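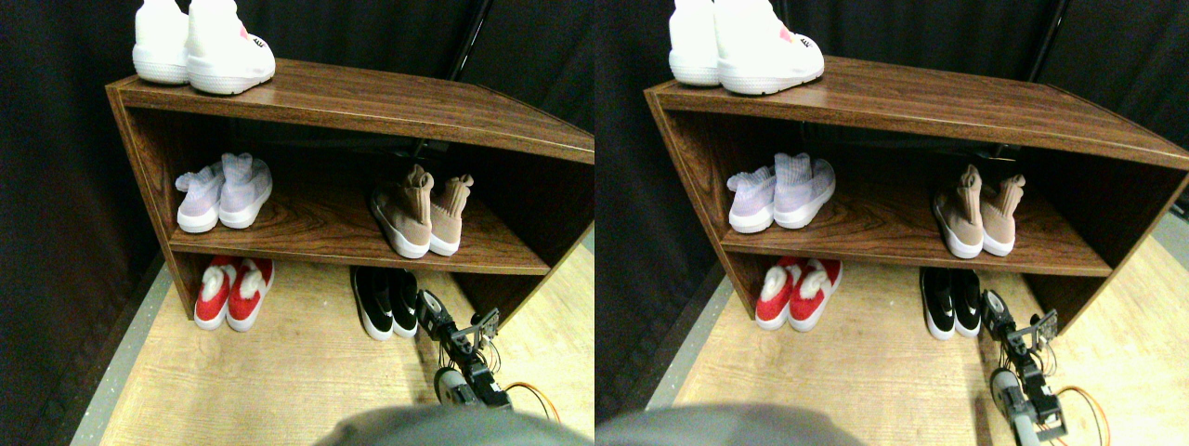 Fig. 2. Hellum shoe cabinet, loaded in pairs.

Loading the shelves

1. Put your high-tops on the top, toward the back. I tried mine lower down first — what a squeeze!

2. Knit sock sneakers go on the middle shelf. Keep pairs together and leave a gap between them.

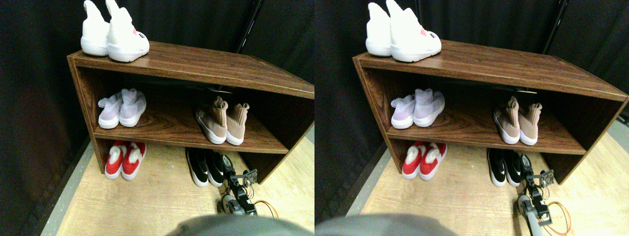 3. Slip-ons and anything red or fluffy can live at the bottom, where I can step straight into them on a Sunday.

Note: let damp shoes dry first.

Caution: please don't sit on the top!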